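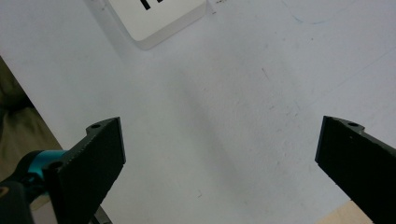 Silvia Šťastný | Datow 응용기술팀 매뉴얼 담당
8월 갱신

홈 > 제품 > 교시 장비 > Tiltow 핸드 그리퍼

Tiltow는 작업자가 손에 쥐고 움직여 로봇에 작업을 교시하는 핸드헬드 그리퍼이다. 두 개의 검은색 평판 핑거가 마주 보며 개폐되고, 끝단은 각지게 마감되어 있다. 핑거 상단 브래킷에는 원형 장착 홀이 있다. 카메라는 본체에 고정되며 시연 중 핑거와 작업면을 함께 기록한다.

주요 사양
최대 개폐 폭: 11 cm
본체 중량(배터리 제외): 270 g
연속 기록 시간: 40분
대응 제어기: Brevdale, Vik

시연은 핑거를 벌린 상태에서 시작한다. 대상물에 접근하여 파지하고, 목표 위치에 놓은 뒤 다시 핑거를 벌리면 1회 기록이 종료된다. 손잡이의 트리거를 당긴 양이 그대로 개폐 값으로 저장되므로 파지 순간을 따로 표시할 필요는 없다. 흰색 무광 테이블에서도 사용할 수 있다. 단, 무늬가 전혀 없는 면에서는 위치 추정이 흔들릴 수 있으므로 카메라 시야 안에 카드나 블록 등 윤곽이 뚜렷한 물체를 하나 이상 둔다.

원격 조작 모드에서는 같은 그리퍼를 입력 장치로 사용한다. 지연 시간은 유선 연결 기준 21 ms이다. 무선 연결은 기록 확인용으로만 지원한다.

핑거는 소모품이며 좌우 한 쌍으로 공급한다. 교체 후에는 영점 설정을 다시 수행한다. 영점이 맞지 않은 상태로 저장한 기록은 변환 도구에서 보정할 수 없다.

구성품: 본체, 핑거 1쌍, 충전 케이블, 영점 게이지. 제어기용 어댑터는 별매이다.

다음 제품 | 목록 | 자료실 | 견적 문의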